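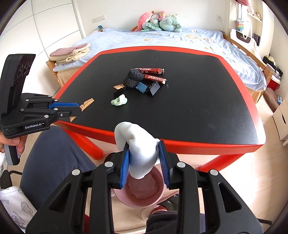 Sock in the gripper, pink basket underneath.

From: Eluned Parri
To: home-repair list
Subject: Re: Low pressure upstairs, hot side only

Gregor Urquhart wrote:
> Hot water in the upstairs bathroom has dropped to a
> trickle. Cold is fine at the same sink. Downstairs hot is
> a bit weak but usable. House is on a slab, copper pipe,
> tank heater in the garage. A guy from Borkasis quoted me
> for repiping the whole upstairs. Does that sound right?
> The heater is 7 years old.

Gregor,

I would hold off on the repipe. If the cold is fine and the hot is weak on both floors, start at the heater and work out from there.

Check the shutoff valve on the cold inlet first. Ours was an old gate valve and the gate had come off the stem, so the handle turned all the way but the valve stayed mostly shut. The replacement was a quarter-turn ball valve and it took me up to 3 hours, most of it draining the tank.

Next look at the nipples on top of the tank. If they are plain steel going straight into copper they can rust nearly closed. Shut off the power or gas before you take anything apart.

Then the upstairs faucet. Unscrew the aerator, and pull the hot cartridge if the aerator is clean. White bits in there could be scale or pieces of the dip tube.

When did you last flush the tank? I do mine every September. Four buckets usually gets it running clear.

If all of that checks out, get a second quote before you sign anything. Nandov did my sister's place and they put a gauge on the laundry tap before they talked about pipe at all - ask whether Borkasis did that.

Let us know what the inlet valve looks like.

Eluned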